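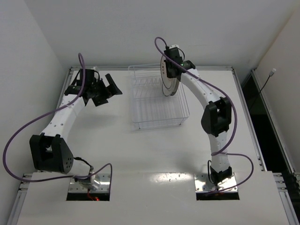

The question of how a household should dry its dishes receives less attention than it deserves. I have been responsible for the dishes in my own home for many years, and for the past year also for those of the shared kitchen at Plemidmont, where I serve as house secretary. The following notes set out the practice I have adopted in both places, together with my views on the equipment. Readers who wrote to me in January asking for this will, I hope, accept my apologies for the delay.

My subject is the wire dish rack, of the open kind, without a cloth or a mat beneath the dishes themselves. I have used bamboo racks, a plastic rack with a molded tray, and for one unhappy winter a folded towel. The wire rack has outlasted all of them. Air reaches the dishes from underneath as well as from above, and the rack can be washed in the sink in less time than it takes to fill the kettle.

On placement

A rack should stand toward the back of the work surface. At Plemidmont it formerly stood at the front, directly beside the sink, on the grounds that this shortened the distance for dripping hands. The result was that the front of the counter, which everyone needs for chopping and for setting down bags, was never available. In the autumn the rack was moved back, and the complaints recorded in the kitchen book fell off within a few weeks. Mariama Adjei, who cooks for the whole house on Wednesday evenings, asked at that time for a clear space in front of the rack wide enough for two cutting boards. This was granted and remains the rule.

I would also recommend leaving a hand's width between the rack and the wall. A rack pushed hard against the wall leaves a line of damp behind it, and in our case the paint began to lift. The repair was not expensive, but it required the kitchen to be closed for a morning and caused some ill feeling.

On loading

Plates go in first, at one end, all facing the same way. Large plates stand behind small ones. It is tempting to put a plate in every slot, and I did so for years. Plates set in alternate slots dry noticeably faster, and those who live in small households will find that they have slots to spare in any case.

Bowls are more difficult. A bowl laid flat and upside down will hold steam beneath it and will be found wet the next morning. It should lean against its neighbor with the rim tilted. Deep bowls of the type sold as the Cikard, of which our house owns too many, do not lean well on anything and are better dried by hand at once.

Glasses should be placed along the outer edge, and mugs on the side away from the plates. Knives are not to be left in the rack. This rule was adopted after an incident in which Keisha Crenshaw reached for a spatula and required two stitches. Sharp knives are washed, dried and returned to the block by the person who used them – there are no exceptions, including for guests.

Pots and pans present a matter on which the house remains divided. My own position is that a heavy pot has no place on a wire rack. It bends the wires in time and it drips on everything below. The opposing view is that a pot must go somewhere. The present arrangement allows one saucepan, upside down, on top of the bowls, provided that it is removed before bed. I do not consider this satisfactory, but it is observed.

On emptying

The emptying of the rack is the part of the work most often neglected, and I include my own household in that remark. A full rack invites a second layer, and the second layer is where breakages occur. At home I empty the rack each morning before making coffee. At Plemidmont the duty belongs to the first person in the kitchen, which has had the regrettable effect of making several residents late risers. A rotation has been proposed.

Items should be returned to the cupboard in the reverse of the order in which they were loaded, beginning with the glasses. A dish that is still wet should be wiped and put away. It should not be left in the rack for later, as it will then be joined by others.

On cleaning the rack itself

A wire rack appears clean long after it has ceased to be so. The joints where the wires meet collect a pale scale, particularly in districts with hard water such as ours. Once a week I wash the rack with ordinary dish soap and an old toothbrush. Once a month I lay it in warm water with a cup of white vinegar, leave it for half an hour, and rinse it thoroughly. The underside of the feet should be included. I neglected them for most of a year and found rust marks on the counter at Cerkby, my sister's house, where I had taken the rack for a family lunch.

Where the coating on a wire has chipped, the rack should be replaced. I have tried the repair paint sold for this purpose and found that it came away within the month.

On purchasing

I am asked from time to time which rack to buy. I have no arrangement with any shop and can report only what I have used. Our present one came from Pirzada, the hardware store near the bus station, and was chosen from a shelf of four by pressing down on each with the flat of the hand. I would advise any buyer to do the same. A rack that rocks in the store will rock at home. The buyer should also bring along the largest plate in the house and try it in the slots. I did not do so on my first visit and was obliged to make a second.

Measurements of the counter should be taken beforehand and written down. The rack should occupy no more than a third of the depth of the surface if the front is to be kept clear for work.

Correspondence on the subject of cutlery baskets has been received and will be answered in a separate post. I have not yet reached a settled opinion on whether forks should point up or down, and Ms. Crenshaw has asked to be consulted before anything is published.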